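# Who gives, who gets: donated equipment at the Ondgate clinic

So my project was meant to be on company giving in general, and my tutor very sensibly told me to pick one donation and stick with it. I went for the Dindon one. Dindon is a shipping and cold storage firm, and in July it handed over 16 oxygen concentrators to the health centre at Ondgate, with a ceremony, a banner and a lot of clapping. I wanted to know what happened next!

I started with the press coverage, which was a bit thin. I found two articles and both were more or less the firm's own statement with the paragraphs swapped about. Neither said who'd pay for filters or repairs. One gave the value of the gift and the other didn't mention money at all.

Then I went to the clinic (two visits, one of them very early in the morning, never again) and talked to the nursing staff and the stores office. They were lovely and really patient with me. The machines had arrived in good order, but the plugs were the wrong type, so they sat in the store for 40 days while adaptors were found. I'd never have guessed that plugs would end up being the biggest section of my notes.

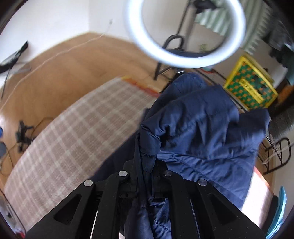
After the adaptors came the power problem. Ondgate loses electricity quite often, and the generator covers the maternity ward and the vaccine fridge first. The stores office keeps a handwritten log of outages, and they let me copy it out. It came to 288 hours for the period I looked at, nearly all in the evenings. I put that into a chart, which is in the appendix (sorry about the colours, I'll redo it).

I also compared it with Gillora, the next clinic along, where a small charity called Nyamweya gave far fewer machines but paid for a technician's visits as well. Staff there were happier, I think, although I only spoke to a handful of people and one was just about to go on leave, so she was probably happy anyway.

What I'd change: I should have written to Dindon much sooner. Their reply came after I'd drafted everything, and it says spare filters are "under discussion". I've added it at the back. I'd also ask patients' families next time, which needs a separate permission form, and I left that far too late.

Still to do: reference list, page numbers, and the map of both clinics.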